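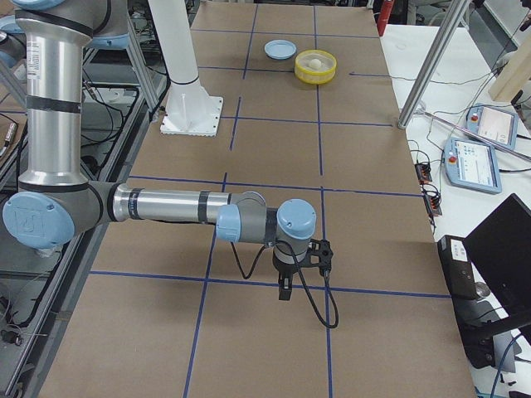 Nislow cell, arm A over the taped grid. Base of arm B at the far end of the table.

nislow-cell-budget
Equipment plan and cost sheet for the two-arm table cell

Maintainers: Ye-seo Um (hardware), Jussara Siqueira (purchasing)
Status: draft, open for changes until the end of March

Contents
items.csv: one row per purchased part, 239 rows
quotes/: supplier quotes from Pondau and Choo, as received
spares.csv: parts to hold on the shelf
plan.txt: order of purchase and lead times

Columns in items.csv
item_id, group, description, supplier, unit_price, qty, lead_weeks, status
Prices are in US dollars before tax. Freight is a separate row for each order. Empty unit_price means no quote yet. Do not enter zero.

Groups
ARM: arms, teach pendants, base plates
GRIP: two-finger grippers, finger sets, gripper cables
TABLE: frame rails, tabletops, shelving
SURFACE: cardboard, blue tape
POWER: terminal blocks, supplies, wiring
COMPUTE: laptops, network parts
PROPS: dishes, containers, balls

Each arm is budgeted with its own pendant. Pendants quoted as part of an arm package keep their own row with unit_price blank and status set to "bundled".

Gripper cables are bought long enough to leave a loop at the wrist. The first Choo quote listed the short version; use the revised one.

Cardboard and tape are consumables. Budget them by quarter, under SURFACE, and leave them out of the capital total.

Limits
Any single item over $2000 needs a second quote before the order goes in. Utach does not quote arms, so for ARM rows the second quote has to come from Pondau or Choo.

Known gaps
Bench space for pendants and laptops is costed as one tabletop per cell. This is tight.
Spare joint caps have no part number yet.
lead_weeks for POWER is copied from the previous order and has not been confirmed.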